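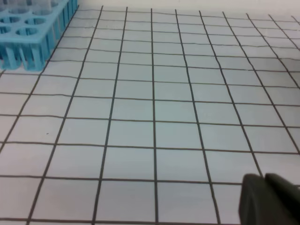
Malachy Mac an tSaoi wants to know how many of the 133 test runs were done with the rack in the same place, and until someone can tell him that he isn't reading the success rate as meaning much. Fair enough, and it's more or less why I'm posting. Our lab has been asked to repeat the Orkura result, where a policy trained on 100 demonstrations picks tubes out of a rack using only the wrist camera. The write-up says it "generalizes to new layouts." We have the gridded sheet down and a blue rack on it, and I'm trying to work out what counts as a new layout. One square over? Turned a little? Is there an accepted way of testing this, or does everyone make up their own?

Nuwan Bandara
Everyone makes up their own, and you should be suspicious of all of them, mine included. What I'd do:

Write down every rack position by grid square before you run anything, and draw the order at random. If a person picks the next spot as they go, they drift toward spots that worked last time.

Keep a set of squares that never appeared in training. Report those separately. A single averaged number hides exactly the thing you are asking about.

Run it once with the grid sheet swapped for a plain one. With a wrist camera the lines fill a lot of the view, and I would not bet against the policy using them to find its way. If the score drops on plain white, "new layouts" meant new layouts on the same paper.

I'd want 200 trials before comparing two methods that are close. Also say what you count as a success. Lifted clear of the rack is a different claim from touched.

Kong
just use more demos. we went from 100 to almost double and it was fine

Malachy Mac an tSaoi
Fine on which squares, Kong? More demos in the same few positions would also look fine. I agree with Nuwan about the plain sheet, though one swap isn't enough to blame the lines. Plain paper changes the glare too. Try a grid with a different spacing as well.

This site uses cookies to remember your settings. Accept | Manage
Contact | © Barix Community Help | Back to top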